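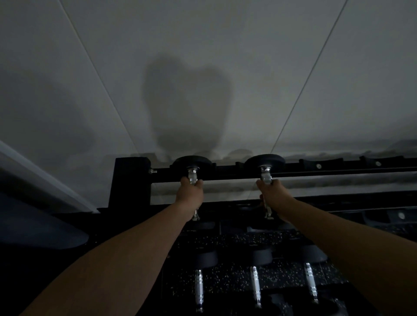

My sister gave me a year's membership of the Rendlow leisure centre for my birthday, and I had managed to put off using it for so long that when they announced an open day for the quiet week after Christmas I decided I had better go along and see what I had been given. It was 27th December, grey and drizzly, and I walked over from Kurkbridge with a flask of tea in my bag (the café, I had been warned, would be shut, and it was). I had pictured something loud and full of mirrors. The weights room is a good deal plainer than that, with white panelled walls and a heavy black rack of dumbbells standing against one of them, the chrome handles tipped towards you so that you can take hold of one in each hand without any awkward reaching. I liked it straight away, which surprised me.

Our guide was Alina Pop, who runs the beginners' sessions and has the sort of voice that carries over a rowing machine. There were 21 of us to begin with, far too many for one room, so she split us up and sent half off to look at the swimming pool while the rest of us stayed with her. I was glad to be in the weights half. I have seen swimming pools before.

She began with the rack, and spent longer on it than I would have thought possible. The dumbbells sit in raised black cradles along the bar, and she wanted us to get used to putting them back as much as picking them up. Stand close, feet apart, bend your knees a little, close your whole hand round the grip and not just the fingers. Then lift, step back, and only then turn round. The turning round too early is what catches people, apparently, and I can well believe it, as I nearly clipped the gentleman beside me on my first go. He was very nice about it and we ended up sharing the tea later on.

I should say a word about the handles, as I had never given them a thought in my life. They are knurled, meaning they have a fine rough pattern cut into the metal, and it does feel a bit scratchy at first. Alina's advice was to leave gloves at home for the first few weeks and let your hands get on with it. My friend Bastos, who came with me and used to lift weights years ago, nodded at this so hard that I thought he would offer to take the class himself.
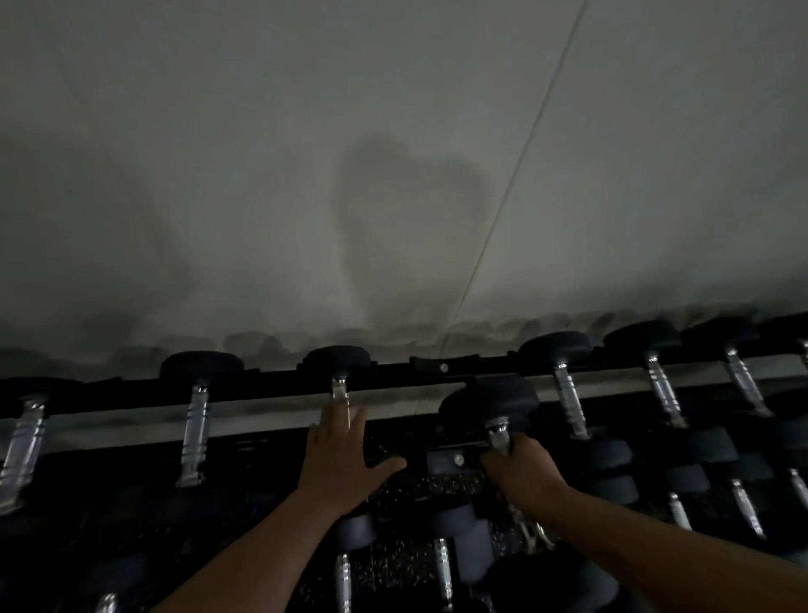 Do you need to be fit before you join the beginners' sessions?

Most people who come haven't exercised in years, and you start with whatever weight feels easy and stay there until you are ready to change.

That was a great relief to several of us! After the talk we were allowed a proper try, and I did two sets of a simple arm curl with a rest between, and then a sort of slow sitting down and standing up again which I felt in my legs all the next day. Bastos went straight for something heavier and was told, kindly, to put it back.

The sessions last almost 2 hours if you count the stretching, and the next block of them starts in March. You can book at the desk or ring up. The changing rooms are clean, the lockers want a pound coin, and the hooks are set very high, so shorter visitors may like to bring a bag that can sit on the bench. We caught the Bindus bus home from the stop by the gate, as it was raining properly by then, and I have put my name down.

Search this site
Enter keywords
Go

Related posts
A wet morning at the Kurkbridge plant fair
Round the Bindus bus depot with a flask and sandwiches
3 short walks from Rendlow station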